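The second career is the hard one

Reality television makes people well known very quickly and then leaves them to find something to do with it. Most of them start a business. I have been watching this happen for long enough to have some views on it, and the main one is that we judge these people by the wrong years. We look at the series and the product launch. We should look at what they did before anyone pointed a camera at them.

Take Heiðrún Dalsgaard, who spent two series of Salwood being the sensible one at the dinner table. Viewers remember her for the argument on the boat. Fewer remember that she had already worked for years in the buying office of a chain of shoe shops, where she learned what a heel costs and how late a supplier can be before you drop him. When she left the programme she started Vollell, which sells plain leather bags. She opened with 300 of them and did not order more until they had gone.

That is a dull story and the entertainment pages treated it as one. There was no party and no famous friend holding the bag outside a restaurant. The profiles all went back to the boat.

Alžběta Havlíček went about it the other way. She came out of the same programme with a larger following and a louder reputation, and within a few months her name was on Plulivach, a line of candles, robes and bath oils. The launch was covered everywhere. By the following February the robes were being sold off, and the same pages that had printed the launch pictures were asking what had gone wrong with her judgement.
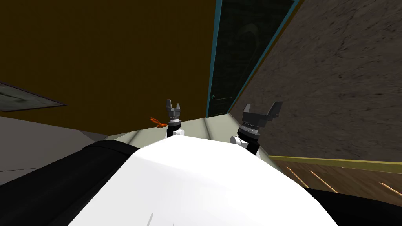

What the name is worth

I don't think much had gone wrong with her judgement. She was offered a licence deal and she took it, as most people would. Somebody else chose the cloth, the price and the shops. Her job was to turn up and be recognised, and she did that very well. When it failed, the failure was put down to her because hers was the name on the box.

A famous name will sell the first order of almost anything. It does very little for the second. The person who bought a robe because she liked Havlíček on television wears it, washes it and finds out whether it is a good robe, and from then on the television has nothing to do with it. Plulivach asked nearly 600 shops to stock a product that had not yet been bought twice by anyone. I would call that the mistake, and it was made in an office by people whose names we never learned.

The coverage has no room for this. Celebrity writing likes a rise and a fall, and it likes both to come from character. Dalsgaard is now described as shrewd and Havlíček as careless. I have read long pieces on the pair of them that did not once mention who paid for the stock or who carried the loss.

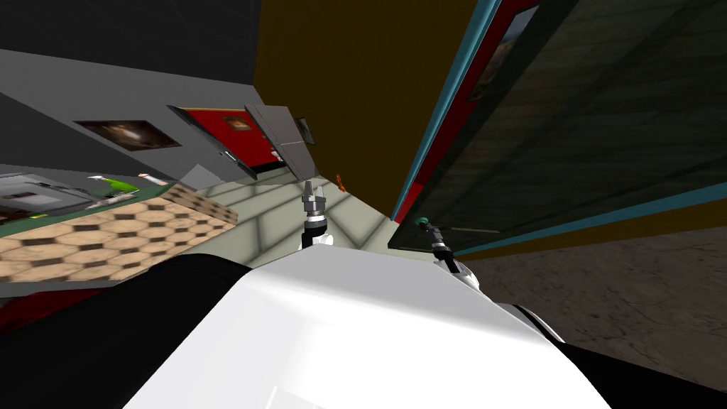 The two robot arms, grippers raised, with the hexagon-patterned table at left.

There is also some snobbery in it. When an actor from a good drama puts his name to a gin, he is said to be branching out. When a woman from a reality series does the same with a face cream, she is said to be cashing in. The contracts are much the same. I have met people who would happily drink the gin and would be embarrassed to be seen with the cream, and they could not tell me why.

None of this means that reality stars should be let off. Some of the things they sell are poor, and buyers are right to say so. But I would like the people who write about them to ask ordinary questions, the sort you would put to anyone opening a shop. Have you done this work before? Who makes it? How many have you ordered, and what happens if they don't sell?

Dalsgaard was asked that last one on MacLeod, the late evening interview show, and said she would have had a lot of bags in her mother's garage. The host laughed and moved on to the boat. I wanted to hear more about the garage — how big it was, whether her mother had agreed, and what she would have charged for the bags by the spring.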